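Tagged: Boxing > Amateur > Training and Technique

Weight cut and rehydration for same-day weigh-ins

I'm 20 and have been boxing amateur for two years, 5 bouts so far. All of them were at the same weight with a morning weigh-in, and I never had to do much to make it. My new coach wants me one class lower for a club show in September. I walk around 4 kg over that limit. Weigh-in is at 8 in the morning and the first bout goes on at noon, so I would have a few hours at most to eat and drink before I'm called.

My coach says the last two kilos should come off as water the day before. I have tried one dry run so far. I made the weight, drank a lot afterward and felt heavy and slow on the pads, with a headache by the second round.

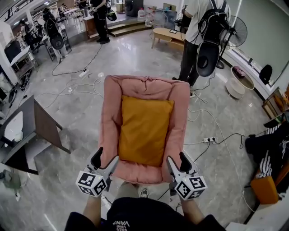
I did the dry run on a rest day, so I had no training load on top of it. On the actual day I'd have a bus ride from Cáceres as well. What I want to know is how much of the 4 kg can reasonably be water when there is no overnight recovery, and what to drink and eat between the scale and the bout. I have a tub of Zetis electrolyte powder, and I don't know if it is any use in that window or if plain water and food is enough.

Natanael Fontes

Guilan Kang

Most of what you read about water cutting comes from the pro game, where the weigh-in is usually the day before. It does not carry over to your case. With a few hours between scale and bell you should plan to box at very close to the weight you step on the scale with, so the cut has to be body fat and gut content, with as little water as you can manage.

Split the 4 kg up like this:

Fat: as much of it as your calendar allows. Half a kilo a week is a sensible rate for someone training hard. Keep protein up and take the calories out of fats and snacks, not out of the carbs you eat before training.

Gut content: low-fiber eating for the last two days. White rice, eggs, white fish, plain bread. This can drop some weight with no effect on your hydration, and it costs you nothing in the ring.

Water: whatever normal overnight loss gives you. Drink as usual up to the evening before, then small sips. No sauna, no sweat suit, no spitting.

If you are still over after that, you're in the wrong class for this date. Box at the old weight and tell your coach why.

After the scale, drink in small amounts every 15 minutes instead of one large bottle. Your headache and the heavy feeling fit with drinking a lot of plain water very fast on an empty stomach. Sodium helps you keep the fluid in, so the powder has a use – mix it at the strength on the label and no stronger. Eat something starchy and low in fat soon after you step off. Stop solid food two hours before your bout and only sip from then on.

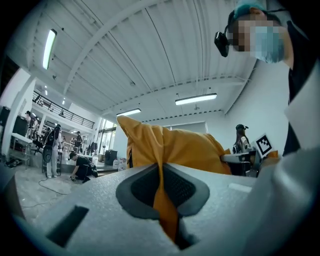 Yellow-orange fabric held in the gripper.

One more point on the dry run. Weigh yourself before bed and again on waking for a week, same scale, same clothes. The difference is your overnight drift. It is the only water figure you need, and it is more useful than anything your coach remembers from his own career. Also check your home scale against the one at the club, as they will rarely agree.

Arnulfo Castaño

We always did it with a skipping rope and two hoodies and we were fine. Spit in a bottle on the bus if you have to. You're young, you will get over it.

Jairo Marulanda

Please ignore the hoodies. Being dried out when you take head shots is a risk no club show is worth, and the ringside doctor can pull you if you look bad.

I agree with Guilan on the split. I would add that 12 weeks is a better window than eight for that amount, because your sparring suffers when you diet quickly. I dropped a class over one winter and lost nothing on power. The time I did it in a hurry my legs were gone in the second.

On food after the scale, use things you have already eaten before hard training. I take rice pudding and a banana, then dry toast if the schedule slips. Bring all of it with you. The hall may only have a vending machine, and your noon bout can easily turn into a three o'clock one – keep some back for that.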